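Section 4: Setting Up Your Arley Drinks Table

By now you should have the Arley out of its wrapping, with the legs on and the top the right way up. This section takes you through getting the table ready for an afternoon of company, whether that means a few neighbors or a whole hall full of people who all want coffee at the same moment. Take your time with it. A table that has been laid out calmly is much easier to look after once people start arriving.

Before you begin

You will need a soft cloth, a little dish soap, one empty cardboard box with its flaps still attached, and whatever you plan to serve. If you bought the Mosden refill set, keep the lids and the paper insert together, as the insert lists the part numbers (the spare foot pads are part 752, and people do ask us for those).

Placing the table

1. Choose a level spot with room to walk past on at least two sides. Smooth, shiny floors are fine, but check that all the foot pads are on before you set the table down.

2. Measure from the floor to the tabletop. The Arley stands 73 cm high when the legs are fully screwed in. If one corner comes up short, give that leg another turn or two and measure again.

3. Press lightly on each corner in turn. A small amount of give is normal in a new table and will settle. A definite rock means a leg has gone in crooked, so take it out and start it again by hand.

4. Wipe the top with warm soapy water, then with a clean damp cloth, and let it dry completely. White tops show coffee rings sooner than you'd like, so keep the cloth somewhere you can reach it all afternoon.

CAUTION: Do not drag the table once it is loaded. Lift everything off first, even if you are only moving it a few inches. We know how tempting it is.

Laying things out

5. Put tall bottles down first, well in from the edge. A bottle with a narrow neck is easy to grab but just as easy to catch with a sleeve, and people reaching across a table rarely look at their elbows.

6. Set cups near the bottles, with stirrers close at hand. If you leave a stirrer standing in a cup, choose a cup heavy enough or full enough that it won't tip.

7. Group your containers together toward one side. They can sit quite close, and it leaves you a nice clear stretch of tabletop for pouring.
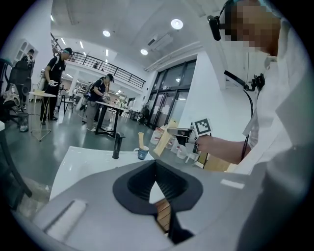
8. Keep the cardboard box at the end of the table for empties and used stirrers. Fold the flaps outward so they stay out of the way, or leave one standing up if you'd like a little screen between the box and the cups - some hosts prefer it, and we think it looks tidier too.

9. If you have the small Rothe side table as well, stand it a few steps away and use it for the overflow. It has thin legs and is meant for light things only. The load limit is 20 kg, spread evenly, and please don't let anyone sit on it!

NOTE: The Arley itself will carry 96 kg spread evenly across the top. That is a good deal more than any sensible drinks table needs, but heavy items should still go over the legs and not in the middle.

During the afternoon

10. Wipe up spills as they happen. Tea and fruit juice come off easily when fresh, and with a lot more grumbling the next morning.

11. Empty the box before it is full. Cardboard that has soaked up the last inch of a dozen cups gets soft at the bottom, so slip one hand underneath when you lift it.

CAUTION: Never set a pan or kettle straight from the stove on the tabletop. Use the Oltulum trivet or any thick, dry mat. Heat marks are not covered by the guarantee.

Packing away is covered in Section 5. If you are leaving the table up overnight, clear it, dry it, and push it back against a wall.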